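Sonutow bench kit: speaker notes
Talk for the Tratilham integrators' session, August 25, 2022
Speaker: Liliana Serra. Questions handled with Iolo Prydderch.

Slide 1. Scope
The talk covers the Sonutow two-arm bench kit as Mavitell sells it to small labs and light-assembly shops. We have had one on evaluation. I am not paid by Mavitell. The loan agreement lets us publish anything except the price list.
Say early that this is a review of the kit as shipped, with the stock fingers and the stock software. Custom tooling is Amedeo Fontana's talk, after the break.

Slide 2. What is in the crate
Two arms, two grippers, wrist cameras, cables, one controller, one license key on paper. Keep the paper. Afaf Sayegh lost half a morning to a reissued key.
The manual is a single PDF. Wiring starts on the first page and is good. Calibration is split between two chapters that disagree on the order of steps. Follow the later chapter.

Slide 3. Why household tasks
People ask why we did not test with pegs and holes. Mavitell already publishes peg results, and the fingers are rigid enough that pegs tell you little. Dusting a shelf needs a long tool held off-center, contact with a surface that can shift, and light debris that moves when touched. Those are three separate ways to fail.
Pause for the Fagundes people. They sell a competing kit and will want the task definition. It is in the handout.

Slide 4. Shelf task
Small two-tier shelf, black metal frame, light wood on top. Paper scraps in yellow, orange and red-orange stand in for dirt. The tool is a turquoise microfiber duster, gripped by its flat handle. The wrist view is what the operator works from, so talk over it slowly and point out the lime-green pads on the fingers.
A scrap that leaves the upper shelf counts as cleared, wherever it lands. Sveva Mancuso argued for a stricter rule and she may be right. Changing the rule now would spoil the comparison with the earlier runs.
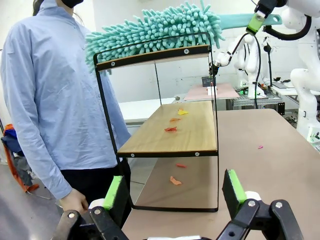
Slide 5. Results
We logged 1860 attempts. Of those, 1838 ran to the end without a controller fault. Faults were mostly cable strain warnings, cleared by rerouting.
Clean passes, meaning every scrap off the shelf and the tool still in the gripper: 806. Read that number out and wait. It is lower than the brochure suggests — the brochure uses a heavier shelf.
Main failure was handle rotation in the grip. Second was pushing the frame.

Slide 6. Recommendation
Buy it if you need two arms on one controller and can write your own grasp checks. Do not buy it for unattended work. The fault log has no remote alert, and the update planned for September does not add one.
Replacement pads are a stock item. Order a spare set with the kit.

Slide 7. Questions
Expected: payload, noise, export format. Payload and noise are in the handout. Export format goes to Iolo.
If time is short, drop the manual remarks from slide 2 and keep slide 5 whole.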